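Speaker notes: Can a machine do the chores yet?
Saturday, March 13, 2021. Slot is 25 minutes, then questions.

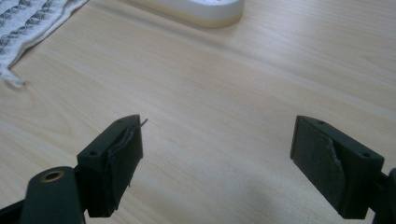
Can you buy a machine today that will clear a table, wipe it and put things away? You can buy machines that do one piece of that under good conditions, and none that I would leave to do the whole job in an ordinary kitchen.

Say the answer early and leave it up. People relax once they have it.

Opening
Thank Gizella Jakab for the invitation. Mention that I spent nine years on shop floors before I went near a kitchen, so most of my comparisons come from there.

Ask for hands: who has a dishwasher? Who has a robot vacuum? Who picks things up off the floor before the vacuum runs? Wait for the laugh, then move on. The picking up is the part I want to talk about.

Point 1. Hard things and soft things
A rigid object with a known shape is mostly solved. At the Goditz plant the arm puts the same housing into the same tray all shift. Ntombi Hlongwane runs that line. She told me it stops when a part arrives turned the wrong way, and a person walks over and turns it.

Cloth has no fixed shape. Pick up a dish towel by one corner and it hangs one way, pick it up by another and it hangs differently. Loose threads make the edge hard to find. Go slowly here, the engineers know this and the rest of the room doesn't.

Point 2. The fingers
Two fingers will do a surprising amount. What they touch with matters as much as the motor behind them. Pads crease, lift and wear, and the grip changes with them. On our own bench at Bech we logged 2000 grasps in December and 530 of them failed. Grímur Briem went through the failures and put most down to slipping. Don't read out the full breakdown, it's in the handout.

Point 3. Knowing when it's done
A person wiping a table looks at it and stops. The machine needs to be told what clean is. Tell the Mustoron story: six passes over a dry table, crumbs still by the wall. Keep it under two minutes.

Point 4. Cost
Ragnheiður Þrastardóttir will ask about this if I skip it. For a shop with one repeated task, the sums can work now. For a home they don't. Somebody still has to set the thing up, clean it and rescue it, and those hours belong in the total.

What I'd tell a buyer
Pick one chore. Watch the machine do it with your things, on your table, for a full morning. Ask the seller who changes the pads.

Questions
Digby Tawhiri has the roving mic. If asked for a date when homes get this, say I don't have one. If asked about Cornness, refer them to the demo in the hall at 3.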